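Numville Refill and Reuse Project
Progress report to the Brondero Fund
Submitted 4/23/24

Period covered

This report covers the second half of the grant year. The first half was reported separately and the figures in that report have not changed. The grant pays for the refill counter in Numville, the collection route to Sosia, and the part-time post that runs both.

Work completed

The refill counter is now open four days a week, up from three. Visits for the period came to 1,459, counted by the clicker at the door. We had planned for fewer than that, and the extra opening day accounts for most of the difference. Saturdays are still the busiest, and the line at midday sometimes goes out past the bike rack. We have moved the scale to the far end of the counter so that people weighing empties are not standing in the way of people paying.

Dish soap and laundry liquid make up the bulk of what goes out. Hand soap is third. The all-purpose cleaner has been slow, and we have cut the standing order from two drums a month to one. The unscented laundry liquid ran out twice in the period, both times for less than a week. The supplier in Padilla has agreed to hold a spare drum for us at their end, at no charge, as long as we take it within the quarter.

The Sosia route runs every other Thursday. There are 53 households on the list. They leave a crate on the step with their empties and we bring it back filled on the next run. A few addresses on the north side were dropped from the list over the winter after the road closed, and they have been offered the counter instead. The road is open again and we will write to them before the summer schedule starts.
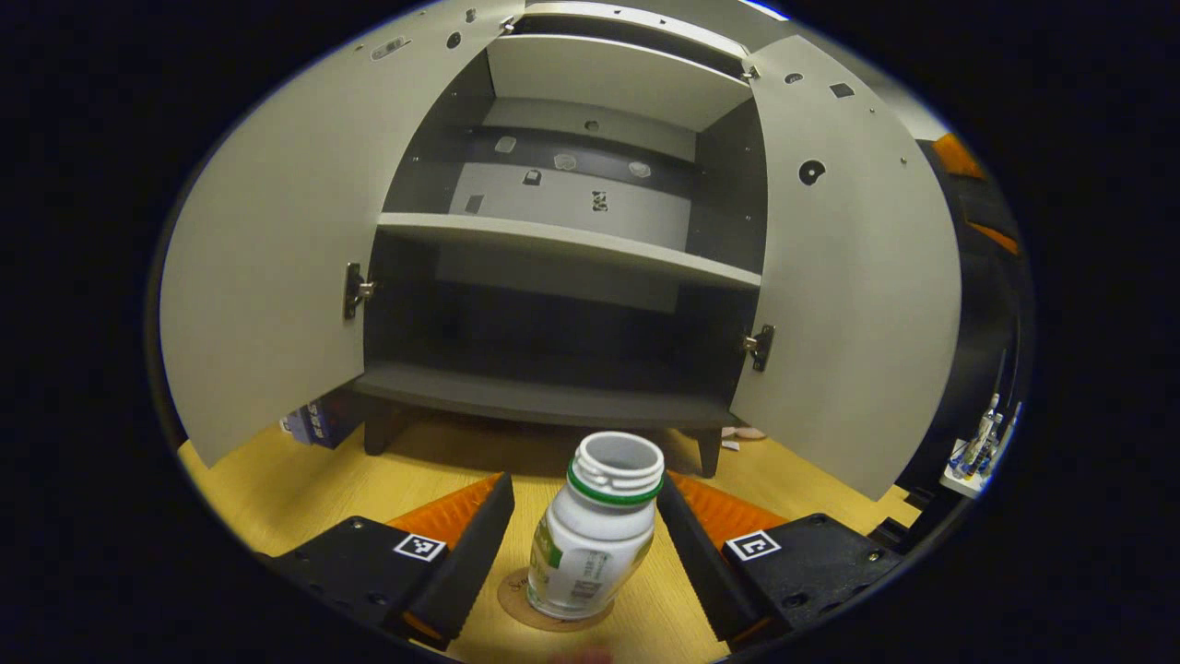
Containers remain the part of the work that takes the most staff time. We accept any clean bottle with a sound neck, and people bring in all kinds. Old labels are the main difficulty, as a bottle that still carries its first label can end up holding something else entirely. A plain white bottle with a green and white label gives no clue from the outside as to what is now in it, and the printing on it may be years out of date. From this month every filled container gets our own sticker over the front, with the product name, the date and the batch. Bottles that come in without a cap, like that one, are matched from the cap bin if we have the right thread. If we don't, the customer can buy a cap at cost or take a loan bottle.

Sticker stock was ordered from the printer in Padilla. The first roll had the batch line too small to write in with a marker, and the printer replaced it.

Training and outreach

We held two evening sessions at the Sosia library on cutting down household plastic. The first was well attended. The second fell on the same night as the school concert and drew only a handful of people, so we will check the school calendar before booking again. The handout has been rewritten in larger type and now lists the refill prices on the back.

Problems and changes

The pump on the laundry drum failed in early April. We filled by hand from a jug for nine days – slow work, and there was some waste. The replacement pump cost more than the repair line in the budget allowed. We covered the gap from the supplies line, as your office approved by email.

The van passed its inspection but needs rear tires before the fall. We have one quote and are waiting on a second.

Spending

Around 80 percent of the grant has been spent, in line with the plan. Wages and rent are on budget. Fuel is slightly under, mainly due to the shorter Sosia route. Supplies are over because of the pump. We do not expect to ask for more money this year and do not expect to return any.

Next period

We will finish moving all products to the new stickers and write to the north side households in Sosia. We also want to try bulk oats and rice at the counter – several customers have asked for dry goods, and the shelf by the window is free. This would need a food handling permit from the county. The application has been sent in, and we will forward the decision when we have it.

Receipts for the pump and the sticker order are attached, along with the monthly counter totals.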